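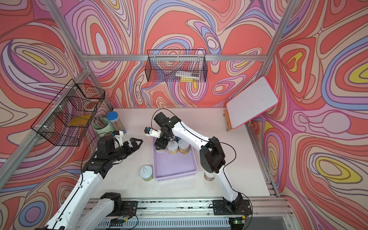

The Sederer pair on the bench, right arm over the tray.

I've had the Sederer twin-arm set on my bench since February, and I've finally spent enough evenings with it to have opinions. Plenty of them, I'm afraid! The short version is that the arms are lovely, the grippers are good once you change one setting, and the wrist cameras are the bit I'd pay for again.

I came to it from a Hesen single arm, a decent little thing that shook like a wet dog whenever you asked it to stop quickly. The Sederers don't do that. They bolt to one rail along the front of the table (allow yourself 20 minutes a side, and find your good hex keys first) and after that they hold their position nicely. The wiring runs along the rail and it's all a bit naked for my taste. A cover would have been nice at this price.

My test for any gripper is tidying cans into a tray. It's dull, but a can is smooth and round and will happily roll off if you nudge it, and a tray has a rim to catch your fingers on. The fingers open wide enough to go either side of a drink can with room to spare, and the angled tips are easy to aim.

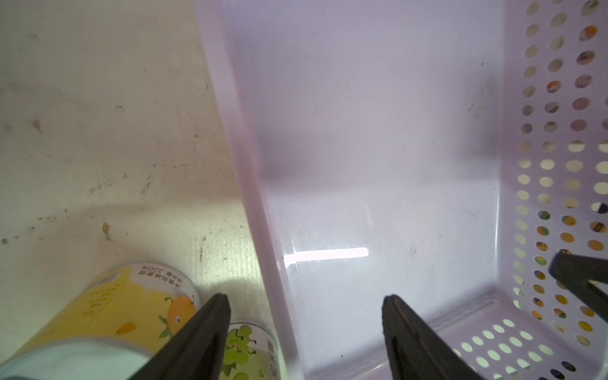

What I didn't get on with was the closing force. Out of the box it's set to 80 per cent, which is far too keen for anything with thin walls. I dropped it a long way and have left it there. Gwion Watkins, who lent me his Kesmont gripper to compare, reckons I've gone too soft, but his leaves dents and mine doesn't, so there.

The Kesmont is the stronger of the two, no argument. It's also noisier, and its flat pads want everything square on. The Sederer is more forgiving if you come in at a bit of an angle, and with tall cans I nearly always do.
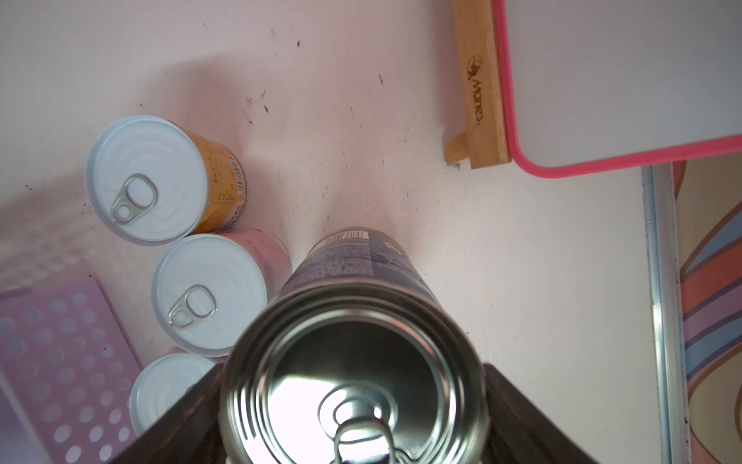
Tall can between the fingers, from the wrist camera.

Now the cameras. There's one on each wrist, on a white bracket, and I was ready to call them a gimmick. I was wrong. The fixed camera is fine for seeing where both arms are, but as soon as an arm reaches over the tray it hides the very thing you're trying to pick up. From the wrist you get both fingers and whatever is between them. My one grumble is glare – shiny lids and a smooth plastic tray both throw back a bright patch, and turning the exposure down only helps so much.
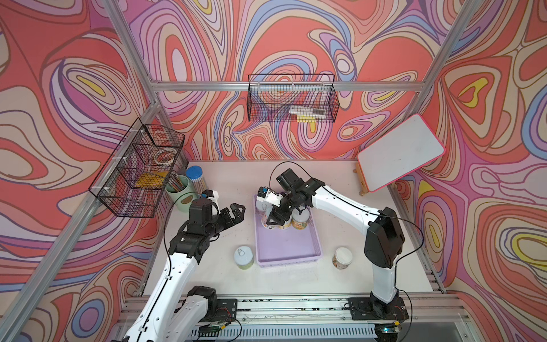
The cable loop at the wrist is the other thing I'd keep an eye on. It needs the slack, but I've snagged mine twice when bringing the arms close together, and a couple of clips in the box wouldn't have broken the bank.

I run the lot from a Sirko controller, and setting that up took about 6 evenings, most of it my own fault for skipping the calibration page. Do the calibration page. Once it's done, the two arms share the table very politely.

I'm giving it 4 stars out of five, with the missing one for the bare wiring and that daft force setting. Gwion can have his Kesmont back whenever he likes.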